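4. Your first night at Haruncombe

This section assumes you have found the key, read Section 3 (The Gate) and forgiven whoever wrote it. It covers arriving, getting the luggage to the door, and persuading the house to give you heat and hot water. Allow an hour, more if you brought children or a cello.

4.1 Before you leave the car

1. Park in the gravel bay marked Sotwood. The other bay belongs to the farm, and the farm has a tractor.

2. Write down the gate code, which is 3828. Phones lose signal just past the lane end and people who keep the code on theirs tend to spend a while walking back up the hill.

3. Take the torch out of the boot now. It does you no good in there at ten at night.

Note: The sat nav will tell you to carry on for another mile. It has been telling people this for years and there is still only a field.

4.2 Getting to the house

1. Load the wheelbarrow or the trolley, both kept behind the log store. The barrow has a softer tyre than it should. The pump is in the log store too, on the hook, and fits the tyre if you are patient with it.

2. Follow the brick path under the trees, all the way to the far end. There are no turnings worth taking. Suitcases with small wheels will complain about the herringbone in a voice you can hear from the kitchen, so carry them if anyone is asleep.

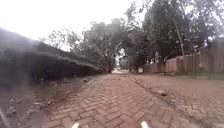 3. At the end of the path, bear left to the porch. The front door opens with the long key and a shoulder. Push low down, near the letterbox.

Caution: Bricks under trees get slippery after rain. Wear something with a grip, and leave the second load until morning if you can bear to be parted from it.

4.3 Starting the boiler

The boiler is a Dravano and lives in the cupboard under the stairs. It is old, loyal and takes offence easily. Do the following in this order.

1. Turn the red switch on the wall to ON.

2. Check the pressure dial. The needle should sit in the green. If it is below, see 4.5.

3. Hold in the left-hand button until the small light stops flashing. It will feel like too long. Keep holding.

4. Set the dial to 60. Higher settings exist but the bathroom tap is not the place to discover them.

5. Go and make tea. The boiler will bang twice as it warms up and then settle.

Note: If it bangs more than twice, turn it off, wait a few minutes and start again from step 1. If it does the same again, leave it off and ring Angharad Kemeys, whose number is inside the cupboard door. She will ask whether you held the button long enough. You may as well have an answer ready.

4.4 Meter readings

Please write the electricity reading in the blue book when you arrive and again when you go. The meter is in the porch at a height chosen by someone very tall. There is a stool.

The last reading before this guide was printed was 2655. If yours is lower, try the other way up.

4.5 Topping up the pressure

1. Find the two black levers beneath the boiler.

2. Open both a quarter turn. You will hear water.

3. Watch the needle, and close both levers when it reaches the middle of the green.

Caution: Do not wander off during step 2. The hall carpet is the third one we have had.

Bin bags, the Thursday collection and the matter of the badger are dealt with in Section 5.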